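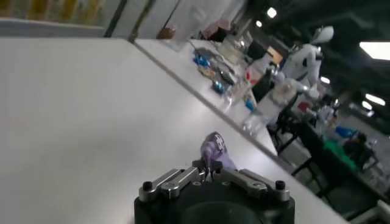

Vilho would like the snack table moved closer to the door before the next open house, and he said so before I'd even found my pen. Fine by me! Hanne thought people would block the coats, so we went back and forth (longer than it deserved) and settled on trying it once.

Minutes, Tondavwood social group, 12 January 2023

Present: Hanne Hakala, Vilho Ojala, and me, writing.

Tables. We're keeping the two white ones side by side, one for food and one left clear for sorting. I love having the extra space.

Snacks. The blue packets stay on the back table. Hanne will ask Strebel for a price on four more boxes.

Money. We have $629 left and it has to last until August, so no new cups for now. Vilho grumbled, but he agreed.

Cleanup. I'll wipe down both tables, Hanne takes the trash. Vilho still has the key and will drop it off at Bullau.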